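Course notes > Automation > Site visits
May
Notes by Kagiso Matlala

Unit 7: Visit to the Zanmont demonstration room

These notes cover the drink-making demonstration at Zanmont and the talk that went with it. Read them before the lab report. The questions Hằng Đồng set for the report are in the separate sheet, and you will need your own notes from the visit as well.

The bench at Zanmont is a large table covered in brown paper and marked off with blue tape. The task, called Chambi on the schedule, is to put together a cold drink with ice and lemon using ordinary kitchen items. Our host was Baltasar Pereyra. He asked us to watch the gripper and the tool it was holding, and to leave the rest of the arm for later.
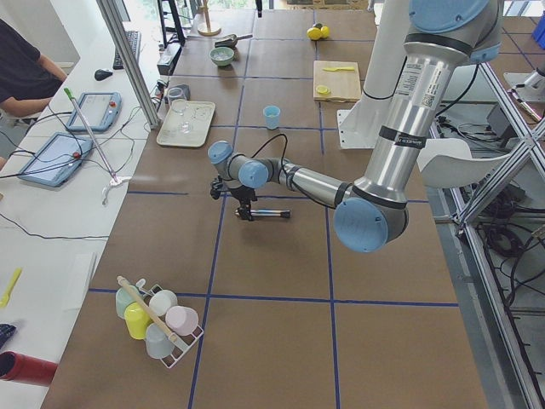
1. Layout of the work area

A task like this is planned from the table up. Each item gets a starting place, and the program or the operator depends on it being near that place. In your report, make a sketch of the table with the main items on it: the cup rack, the tray, the ice bowl, the scoop and the cutting board. Mark which ones the arm has to pick up and which ones only have to stay still.

Think about reach too. An item can be well inside the arm's range and still be hard to pick up if the gripper has to come in over something tall. A stemmed glass is a good case. It is easy to knock at the bowl, and the safe approach depends on what is standing next to it.

2. Small and soft items

Fruit slices and paper cups are harder than they look. A slice has no fixed shape, it is slippery, and it can stick to the one under it. A paper cup gives way when squeezed, so the grip force has to be low, and a low force means the cup may slide. The group talked about this for some time.

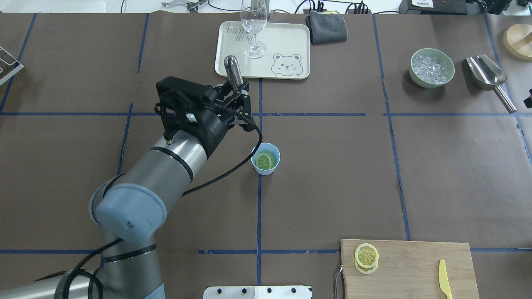
Bheki Mtshali asked whether a softer set of fingers would solve the cup problem and suggested testing the same cup with two kinds of pad. Pereyra's reply was that soft pads help with the cup but make it harder to hold a metal handle steady, and the same gripper has to do both.

3. Holding a tool

Using a tool adds a step to the planning. The arm has to hold the handle, and then the program has to treat the end of the tool as the working point. If the handle sits a little crooked in the jaws, the error at the far end is larger than the error at the grip. With an ice scoop this matters most at the rim of the bowl. 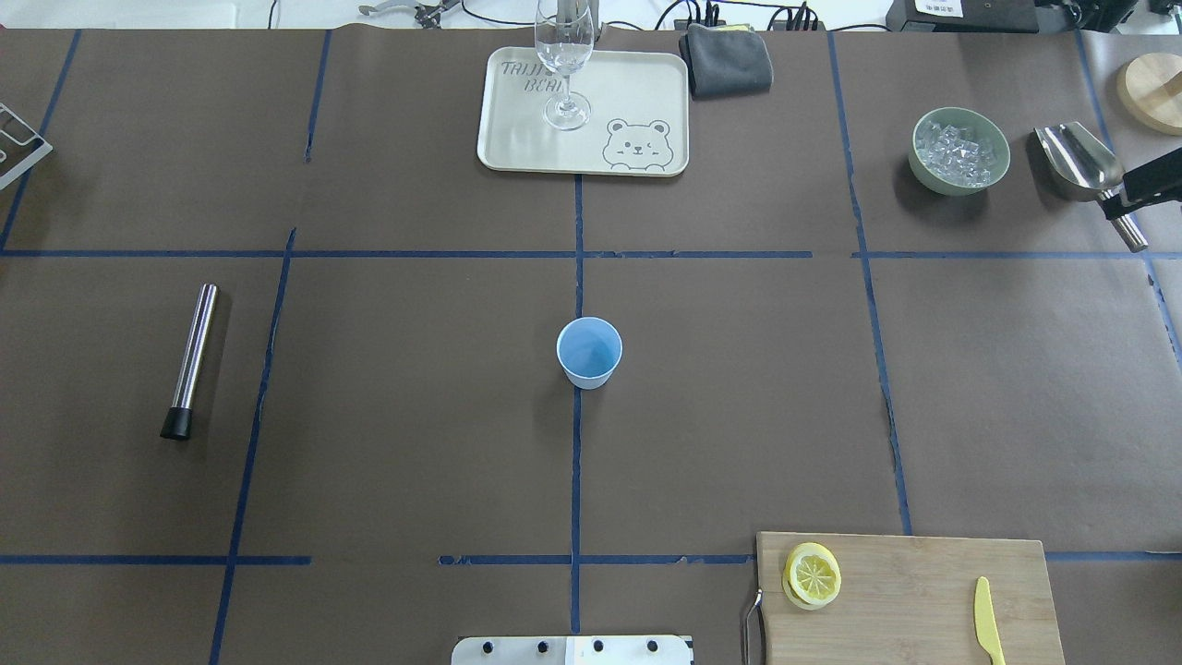

The ice itself is the other difficulty. Cubes shift each time the scoop goes in, so no two tries start from the same pile. A fixed path can work for the first scoop and come up nearly empty on a later one. For the report, describe one way of checking that the scoop has picked up ice before the arm moves on to the cup. Weight is the usual answer, but a camera check is also acceptable if you explain where the camera would go.

4. Stopping and safety

Find the emergency stop before you look at anything else on a visit. At this bench there are stop buttons on the teach pendants, which were on the desk next to the table. Marthinus Hlongwane's handout from Unit 6 covers the difference between an emergency stop and a normal pause. Use the correct term in your report.

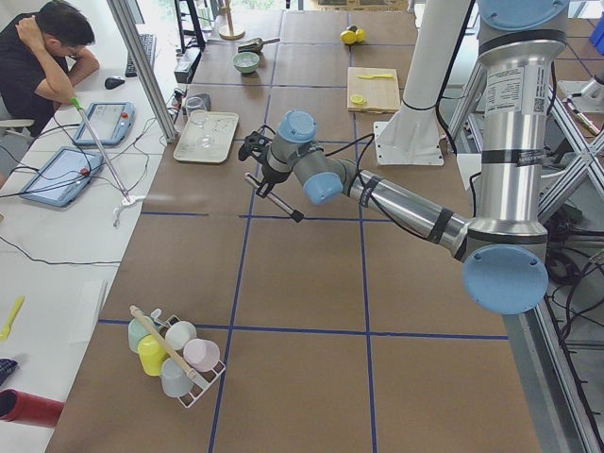

Does the report need joint angles or speeds?
Leave them out. Describe the order of the steps, what the gripper holds at each one, and what could go wrong.

Length is 1,000 words, sketch not included. Hand in a paper copy to Hằng Đồng. Anyone who missed the visit should read the Fludundale case in the course reader and answer the same questions on that.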